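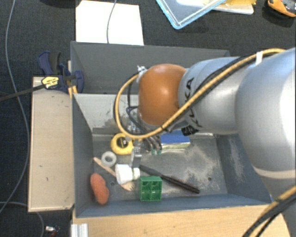

Section 6: Setting up your first price alert

Filed under: Guides > Trading Desk > Alerts

OK, so you've got Zodeck installed and it's reading your exchange account. Now let's get it to tell you when something moves, because I don't want you staring at a Bitcoin chart at dinner like I did for most of March.

Before you start, make sure the API key you pasted in is read-only. Alerts don't need permission to trade or withdraw, and I'd never give them any. If you aren't sure what you ticked, delete the key on the exchange side and make a fresh one. It takes a minute!

1. Open the Alerts tab and click New. You'll get a blank form with the pair set to BTC/USD. Change it if you're after something else (the search box likes ticker symbols and sulks at full names).

2. Pick your price source. I use the Grinden feed for everything, which blends several exchanges and ignores the odd crazy print. If you trade on just one exchange, pick that one, so the alert matches the price you'd get there.

3. Choose a type. "Crosses" fires when the price passes your number in either direction. "Moves by" fires on a percentage change over a time window. Start with "Crosses" – it's much easier to check.

4. Type your price. Watch the decimal point! I once set an alert at 974 on a coin trading at 97.4 and sat there all weekend feeling very calm.

5. Set the cooldown. The default is zero, and on a choppy day that means your phone buzzes every time the price wobbles over the line. My record is 128 messages before breakfast. I keep mine at 92 minutes, an odd number I landed on by fiddling, and it suits me fine.

6. Choose where the message goes. Email works, but it's slow. Push is quicker, and you'll need to allow notifications in your phone settings first.

7. Click Save, then Send Test. The test message should show up on your phone with the word TEST at the front. If it doesn't, go back to step 6 and look at the notification permission again.

Note: Alerts run on our server, so you can close the laptop. They do stop if your API key expires, and you'll see a red dot next to the account name when that happens.

Caution: An alert is a message and nothing more. It won't sell anything for you, and in a fast drop the price may be well past your number by the time you read it. If you need a hard exit, put a stop order on the exchange itself.

Cengiz Kılıçarslan wrote in to ask if you can copy an alert to another coin. Yep, long-press it and choose Duplicate, then change the pair and the price before you save.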